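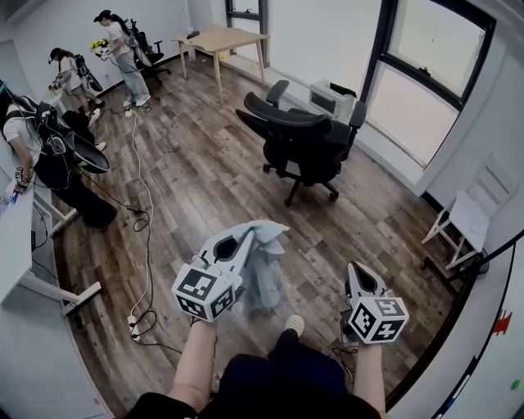

Zuletzt geändert: im April, 17:28 Uhr

Projektbericht: Wer faltet, wenn alle Prüfungen haben?

Untersucht haben wir die Hausarbeit im Wohnheim Betelden, genauer die Wäsche. Das Thema stand auf Platz zwei unserer Liste. Platz eins, die Mensapreise, hatte die andere Gruppe schon.

Methode: 28 Bewohnerinnen und Bewohner führten ein Wäschetagebuch. 17 Hefte kamen zurück, eines davon mit Einkaufszettel, den wir nicht ausgewertet haben. Dazu führten wir zwei Interviews, beide in der Küche, beide mit laufendem Wasserkocher auf der Aufnahme.

Ergebnisse: Gewaschen wird meist abends, gefaltet wird nach Angabe der Tagebücher "später". Der Begriff ließ sich nicht näher eingrenzen. Viele unterscheiden zwischen sauberer Wäsche im Schrank und sauberer Wäsche auf dem Stuhl, wobei der Stuhl als vollwertiges Möbel zur Aufbewahrung gilt. Handtücher werden eher gefaltet als T-Shirts, Spannbettlaken so gut wie nie - eine Teilnehmerin schrieb dazu nur "nein".

In der Prüfungszeit werden die Einträge kürzer. Ob dann weniger gewaschen oder bloß weniger aufgeschrieben wurde, wissen wir nicht. Sunee Rojanasak, die die Auswertung gemacht hat, tippt auf beides.

Offen geblieben ist der Vergleich mit dem Wohnheim Skatomitz. Dort hing unser Aushang im Waschkeller, und gemeldet hat sich eine Person, die ihre Socke vermisste.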